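Tellville schools to replace solvent board cleaner with water-based product

The Tellville school district will stop buying solvent-based whiteboard cleaner and move every classroom to a water-based product made by Plolarent, under a supply change that takes effect in December. The district has 100 classrooms with dry-erase surfaces across its buildings. Smaller tabletop boards, which are used for group work and tutoring, are covered by the same change.

The decision follows a trial at Araya Elementary. The district's facilities office compared the two products over 11 weeks, looking at residue left on the board, odor, drying time and wear on the writing surface. A summary of the results was attached to the purchasing notice.

The current cleaner contains isopropyl alcohol and a glycol ether. It removes old marker quickly, but repeated use can dull the coating on melamine boards. Once the coating is worn, pigment settles into the surface and is harder to remove, so staff apply more cleaner. The summary describes this as the main reason boards in the district are being replaced before the end of their expected service life.

The water-based product uses a mild surfactant and contains no alcohol. In the trial it took longer to lift marker that had been left on a board over a weekend. On marker less than a day old, the office recorded no difference between the two products. 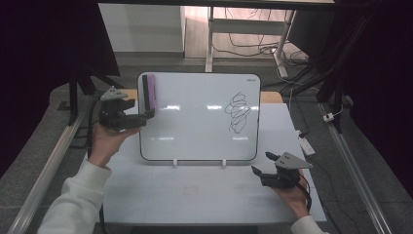 A tabletop dry-erase board with black marker on its surface and a felt eraser at its side.

Dry-erase ink consists of pigment, a solvent and a release agent, usually an oil or a silicone compound. The solvent evaporates after writing and the release agent keeps the pigment from bonding to the board. A dry eraser takes off most of the pigment but can leave part of the release agent behind. That film picks up dust and loose pigment, and the result is the gray haze seen on boards that are erased often and washed rarely.

For this reason the district is also changing its cleaning schedule. Boards are to be wiped dry after each use, as before, and washed at the end of the school day. Washing is currently left to individual teachers. Under the new schedule it becomes part of the evening custodial round, except for tabletop boards, which remain the responsibility of the classroom.

Felt erasers will be vacuumed or brushed out at the end of each week. An eraser loaded with pigment spreads it back over the board, and the summary notes that several boards reported as stained during the trial were cleaned successfully once the eraser had been changed. Erasers with worn felt are to be discarded. The district will not wash them, as the adhesive between felt and handle weakens when soaked.

Porcelain-on-steel boards make up 55 percent of the district's wall boards. These resist solvents well and showed no measurable wear with either product. The remaining boards are melamine or painted steel, and it is on these that the office expects to see savings.

The district will buy the cleaner as a concentrate and dilute it on site at the Irnura Street supply building. Refillable spray bottles will be labeled with the product name and the date of mixing. Diluted cleaner is to be used within the period given on the manufacturer's label and then replaced. Teachers are asked not to top up a bottle that still holds the old product.

The purchasing notice puts the reduction in annual spending on cleaner at 23 percent. It does not include the cost of the added custodial time or any savings from replacing fewer boards. The facilities office is to report on both after the first full school year.

Remaining stock of the solvent cleaner will be kept for removing permanent marker and will be stored in locked cabinets. It will not be available in classrooms. Schools holding unopened cases should return them to Irnura Street before the changeover.

Comments (4)

boardwalk_tell
Does this apply to the glass boards at the middle school? The article only mentions porcelain, melamine and painted steel.

mrs_k_room9
We were in the trial. It works fine if you wash the same day. Marker left up over a long break needed two passes and a microfiber cloth. The smell is a lot better than the old stuff.

Dilution Ratio
The 23 percent figure means very little without the labor cost next to it. Washing every wall board every evening is not free. I would like to see that number before the first full year is over.

parent of two, Araya
Can families still send in their own spray for the small boards? My daughter's class has a bottle from home and I don't know if it has alcohol in it.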